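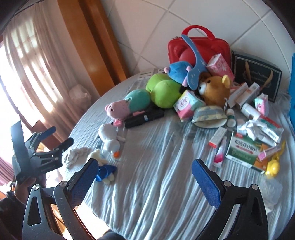 Muthoni Langat told us that she had stopped reading the leaflets years ago, and that she knew each medicine by the colour of its box and by the place where she had put it. Similar remarks came back in many of our interviews. In this section we look at where people keep medicines at home, and at what happens to this order when the pharmacy changes the supplier.

Figure 3. Medicine boxes kept together with tissue packs and plush toys on a bed.

4.2 Places of storage

The storage survey was answered by 402 households in the two districts, Kuusk and Tirovlow. Each household was asked to name the place where most of its medicines were kept during the week before the visit. The kitchen was the most common answer in both districts, and the bathroom cabinet came second only in Kuusk. In Tirovlow the second place was the bedroom, and this includes the bedside table, the drawer, the window sill and the bed itself. We had not foreseen the last answer in our form, and it was first written by hand under "other". After the pilot in June we gave it a separate line.

The bedroom was named more often where one member of the household had a long-term illness, or where there was a child who was often ill at night. In such homes the medicines were usually not stored alone. They shared the place with paper tissues, a glass, a thermometer, a telephone charger, and in families with small children also with toys. We call this a mixed place. In the earlier work of Engelhardt and Tangen such places were coded as "disorder", but we do not follow this coding. When our respondents were asked to fetch a certain medicine from a mixed place, most of them could say where it was before they went to look.

This agrees with the diary material. Kanini Odera, who kept the diary for 8 weeks, wrote on one Tuesday that she had moved everything to a shelf because visitors were coming, and that the same evening she took the wrong tablets out and had to put them back. Two further diaries mention a similar event after cleaning.

4.3 Change of packaging

The colour of the box was named as the main sign of recognition by more respondents than the name of the medicine. This was a problem when a product was replaced by an equal one from another firm. Xuelian Tan described that her tablets of 400 mg had come for a long time in a box from Daltik, and then without any notice in a box from Stisititz, which looked to her almost the same as the box of her 100 mg tablets. She wrote the dose on the lid with a thick pen. Writing on the box was the most usual answer to such a change, followed by cutting off the flap of the old box and keeping it inside the new one.

We must add one limit. The visits were made in the daytime and were agreed beforehand, so some households may have tidied before we came. The share of mixed places in our data is for this reason probably too low, and the comparison between the districts should be read with the same care. The question of expired medicines is treated separately in section 4.4.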